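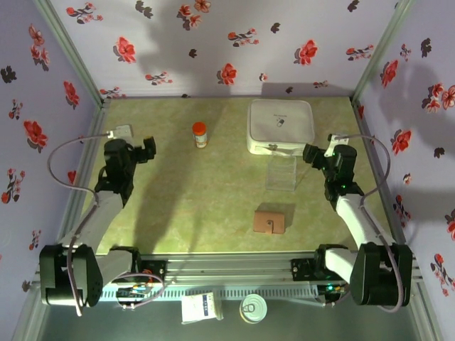 Ticket: Second bimanual cell, parts list and budget hold
Project: Akamberg
Queue: Equipment planning
Priority: Normal
Status: Waiting on supplier

Opened, Monday 9:10

Purchasing has put the order for the second two-arm cell on hold. The quote from Elteck was built from the parts list of the first cell, and that list doesn't match what is bolted to the bench. Requesting a corrected list, a revised total and a decision on fingertips before the hold is lifted. The budget line closes at the end of October. Unspent money does not carry over.

Known problems with the quote as received:

- Arms quoted as singles. We need a left and right pair with matched firmware.
- Rail quoted at a length that suits one arm.
- No wrist brackets on the list at all.
- Fingertips quoted as one set with no spares.
- Freight shown as "TBC".

Update 1, Monday 11:40

Checked the purchase history for the first cell. The arms came as a kit, but the rail, brackets and wall panels were bought separately over several months and charged to three different cost codes. Only the kit carried the Akamberg code, so a search on that code misses the rest. Have asked finance to re-tag the old lines so the next search works. No reply yet.

Power: the existing supply runs both arms and trips if both stall under load. The fault log shows 3 trips since commissioning, all during closed-gripper holds. Recommend one supply per arm in the new cell. Adds a line to the order and needs a second outlet on the bench circuit.

Update 2, Monday 14:25

Elteck replied. Matched pair is available. Lead time is 15 working days from receipt of a purchase order, longer if we want their calibration certificate. We don't need the certificate. We recalibrate on arrival anyway and theirs would be void after the brackets go on.

They also offered the Gromeo controller as a substitute for the separate boards. Declined for now. It would tidy up the wiring, but the two cells would then run different drivers, and any program written on one would have to be re-tested on the other. Can be revisited when the first cell is due for replacement.

Update 3, fingertip selection

Purchasing asked why fingertips need their own line and whether the standard black fingers would do. Standard fingers are adequate for boxes and bottles. The planned task list also has flat goods: cards, sleeves, sachets. Card handling is the case that decides the specification, as the grip has to close evenly on a thin edge and the wrist view has to stay usable while it does.

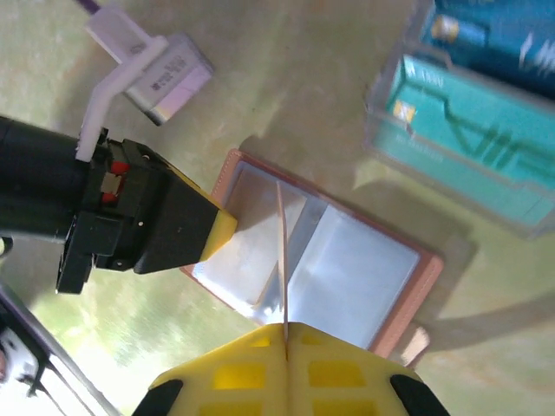 Fig. 1. Wrist view, card held upright between the yellow fingers at the card holder.

Points for the order:

- Yellow fingertips for both arms, same part both sides, so that one spare fits either.
- Treat fingertips as consumables. Order four sets, one fitted and three on the shelf.
- Print files are held locally, but printer time is already booked out for the Zulu work. Buying is cheaper than displacing that job.
- Clear packaging stays in the task list. Allow for a diffuser on the overhead light. Reflections from plastic sleeves and clear boxes are the most common reason for a discarded run.

Update 4, cables

Connector strain is the second most common reason for downtime on the first cell. Every cable that crosses a moving joint should be ordered with one spare and with enough length for a free loop at full extension. The quoted cables were the short version. Asked Elteck to swap them. No price change for the data cables. The power leads go up slightly.

Also added: cable clips, a bag of spare screws for the gripper housings, and a labelled tray for the lot. Small amounts, but they were missed last time and ended up on a personal card.

Update 5, revised figures

Contingency for the cell is set at $1,000 and is not to be used for freight. Freight is now quoted as a fixed $200 to the loading dock. Delivery to the bench is on us. The parcel is within one-person lifting limits if the rail ships separately, so have asked for two cartons.

Wall panels are off the Elteck order. They will come from the same local print shop as the first set. Pattern can be whatever the shop has in stock, provided it is different from the first cell. Programs that only work in front of one background are no use to us.

Test objects are off the order as well. These come out of the operating budget and are bought as needed.

Outstanding:

- Finance to re-tag the three old cost codes.
- Facilities to confirm the second outlet on the bench circuit.
- Elteck to reissue the quote with matched arms, full-length rail, brackets, long cables and four fingertip sets.
- Purchasing to lift the hold on receipt of the above.

Status changed: Waiting on supplier to Waiting on facilities. Revised quote received and attached. Totals agree with the parts list. Outlet still unconfirmed. Do not release the purchase order until it is.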